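Print this page | E-mail this page

Workshop notebook, chores project
2018-10-14

Carrying on from the last entry, which stopped in the middle of the towel discussion. The question is still whether any machine we could put together or buy would do a wipe-and-fold chore at a normal table, with a normal tablecloth on it, in a place where people are having their coffee. My answer today is no, but I can now say more clearly which parts are the trouble.

Working at the round table again. Chore list unchanged: pick up the cloth, flatten it, fold it, put it down, then the same with wiping added. One way in is the hand exoskeleton with the cube marker on top, where the fingers do what fingers do and we keep the joint angles and the hand position. The other is the hand-held gripper with its own camera.

Things to keep in mind about the exoskeleton:
– The cable has to go across the body to the table. Leave slack before starting.
– The marker needs a clear view. Turning the palm up hides it.
– Keep the pliers within reach.

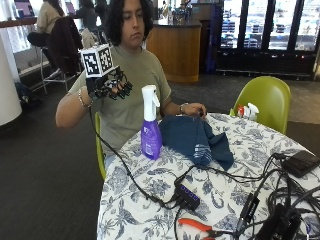

Where the machines stand

Hard floors are solved well enough. Dishes are half solved, if you count a dishwasher and don't count loading it. Cloth is where everything I have read or tried falls down. A cup is the same cup after you pick it up. A cloth has a new shape every time, and a crumpled one hides its own corners, so the first step of any folding routine (find a corner) is already the hard one.

The Pop demo from April folded well, but it started from a cloth laid out flat on a plain board. I put the same routine through our log from Plesotau. Out of 329 tries starting from a crumpled cloth, it found a true corner in 137. A person does this without looking for long. I would not pay for a machine that leaves the rest in a heap.

The patterned tablecloth makes it worse. Blue flowers on white, and the edge finder treats petals as cloth edges. Brerden suggested we go to a plain cover. I am against it – people have patterned tablecloths, and a chore robot that needs the house redecorated is not doing chores.

Gripper notes

The wide lens takes in a great deal more than the work. Good for working out where the tool is in the room, poor for judging a fold, as straight edges come out bent until corrected. 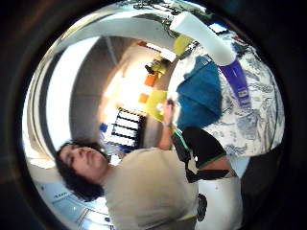

I also want the correction run before anyone labels corners. We did it the other way round for the Stostanlow set and had to throw out the labels near the rim. Same rule for flat, thin items: label them after correction or skip them.

Two jaws can pinch and drag. They can't slide along a hem to find the corner, and sliding is what I catch myself doing by hand every single time. Worth writing a separate chore for it, just hem to corner, no folding. If a machine could do only that I would call it progress.

Shop-floor side: wiping a bench looks closer than folding. The cloth can be in any shape as long as it covers the spot. Spray bottle is a separate problem. The trigger needs one finger to pull while the others hold, and 2 jaws will not do that without a fixture.

To do
– Hem-to-corner chore, written up on one page
– Target of 1000 tries before we compare again with the Pop routine
– Shorter cable for the exoskeleton, or a clip at the shoulder
– Ask Brerden for the old wiping logs

Print | E-mail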